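The Table Stays: an afternoon with Mei-kuen Tang

Oct 4, 2018

Mei-kuen Tang has been asked to get rid of her table by her sister, two neighbours and a man who came to read the meter. She has turned them all down.

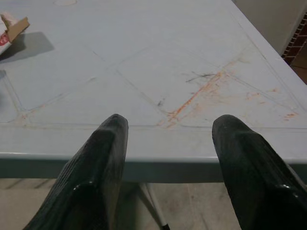
"They look at the orange," she says. "They don't look at the table."

The orange is hard to miss. It has got into the lines moulded across the plastic top and fanned out from there, and against the pale grey it has the look of something that happened in a hurry. I ask what it was. She fills the kettle before answering, and when she does answer it is with a list of suspects: turmeric, chilli oil, a tin of carrot soup that her niece denies opening. "I have my own opinion. I wasn't in the room, so I keep it to myself." She then tells me it was the chilli oil.

Tang runs a lunch club from the back of a former draper's in Zindham. The building went up in 1957 and the sign over the door still promises gloves. On a good week she feeds 200 people, in sittings, on whatever furniture the town has finished with. She began with a pasting table and a door laid over two crates. The plastic table came later, from a garden centre called Flondura that was closing its café, and she paid for it with a tray of dumplings.

"They wanted money first," she says. "Then they smelled the tray."

I had come to talk about cleaning. Tang writes a column on the subject for the Vorside newsletter, and it has a following out of all proportion to its length, mostly among people who enjoy being told off. Her last piece, on the proper way to wring a cloth, brought in 234 letters. A good many of them disagreed with her. She has kept those in a biscuit tin and reads them out when trade is slow.

So what does the expert do with a stain like this one? She has tried washing-up liquid, which shifted the grease and left the colour. She has tried bicarbonate of soda in a paste, left on while she did the accounts. White vinegar did nothing except make the room smell of chips. Lemon juice and an afternoon near the window took a little off, or she thinks so. "I wanted it to have worked. When you want it that much you should ask somebody else to look."

The somebody else was Sum-yee Lai, who has cooked here for 4 years and regards the column as light fiction. Lai comes through from the stove at this point, wiping her hands, to say it looked exactly the same.

"It looked lighter," says Tang.

"It looked lemony," says Lai.

The trouble, they do agree, is the pattern. Somebody at a drawing board decided that a plain table was a dull table and ran raised lines over it on the slant, so that the whole top is divided into triangles and lopsided shapes with no name. It may well be handsome in a garden. Indoors, with soup, every line is a place for something to stop. There is a groove along the front as well, and Tang cleans that with a wooden skewer wrapped in a corner of old pillowcase, drawing it along in one go with her tongue between her teeth.

"A sponge goes over the top like a bus that isn't stopping," she says. "You want a soft brush. An old toothbrush will do, but go along the line. People scrub across it. I've watched them."

She won't use scouring powder. It scratches the plastic, she says, and the next spill goes straight into the scratches and brings its relations. Neither will she use bleach on anything people eat from, though she admits to having stood in the aisle at Barrios with a bottle in her hand, in June, for longer than was dignified.

A tablecloth seems the obvious answer and I am unwise enough to say so. Lai goes back to the stove. Tang puts down her cup.

"A cloth has to be washed. Then it has to be dried, and ironed, if you were brought up properly. Then someone spills on it and you have a dirty cloth and a dirty table, and you don't find out about the table for a week." She gives the orange a rub with her thumb, in passing, the way you might straighten a child's collar. "This way I can see what I've got."

There are regulars, she tells me, who ask to sit at that end. One of them thinks the mark resembles a coastline and has been arguing with his brother-in-law over which. I try it from both sides and can get as far as a comet, or possibly a fox leaving.

Before I go she gives me a tub of soup to take on the train. It is carrot. She puts the lid on, turns the tub upside down over the sink to test it, and hands it over with a spare carrier bag.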